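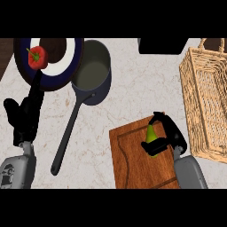 2022-02-25, sim bench, kitchen counter task

Picked up the left arm fault again. Right arm is fine: takes the pear, holds it upright over the cutting board, waits. Left arm goes for the red pepper on the plate and that is where we lose runs. Batch of 300 overnight on the Toleck build, 19 aborted, all of them on the left side, all during the approach.

Danang had these down as grasp failures. They aren't. The log shows the abort before the fingers get a close command. Contact force on the long finger goes from nothing to over the limit in one step and the safety stop trips. Both arms freeze, as they should. The pear stays held, so that part of the stop logic is doing its job.

Replayed run 33 at quarter speed. The finger comes in low and the tip goes under the plate rim. When the wrist lifts to line up with the pepper, the plate lifts with it, tips, and meets the side of the saucepan. Pan shifts, handle swings across the counter. In the replay the handle stopped short of the right arm. I wouldn't rely on that.

Two things wrong, I think:

1. Approach height is measured from the counter. It should be from the top of whatever the target is resting on. The pepper sits partly on the rim, so the planner has the pepper's height right and the clearance wrong.
2. The plate collision shape is a flat disc. The drawn plate has a raised rim and the shape doesn't follow it, so the planner sees free space where there isn't any.

Tried a quick fix on (1) only, raising the approach by hand. Reran the 19 bad seeds. Fewer aborts but still some, and one new one where the finger came down on the pepper and rolled it off the plate. Backed the change out.

Efua has the proper plate mesh from the Brudus set and will convert it. She warns that the rim comes out as a lot of small pieces and slows the step time. Fine for now, we can thin it later.

Separate matter, more serious. After the stop, the reset script clears the force flag without checking that contact has gone. On two of the aborted runs the left arm restarted while still pushing on the plate. In sim that costs us a run. The same script is on the real pair in the Plerkitz room. Told Tekle and he has disabled auto-reset there. Manual reset only, someone standing at the stop button, until this is closed. Note taped to the controller.

Stojan asked whether December's runs are affected. Those had the plate further from the pan and the pepper in the middle of it, so perhaps not, but the reset script is the same version. Need to search those logs for a cleared flag with force still present.

To do:

- Efua: plate mesh in, check pan mesh at the same time
- me: clearance from support surface, then the bad seeds, then a full 500
- Tekle: reset must read force below limit before clearing
- Danang: relabel the aborts, "contact on approach"
- December logs, no owner yet

Leave the pan and plate where they are in the layout. Moving them apart would hide the fault.

A.L.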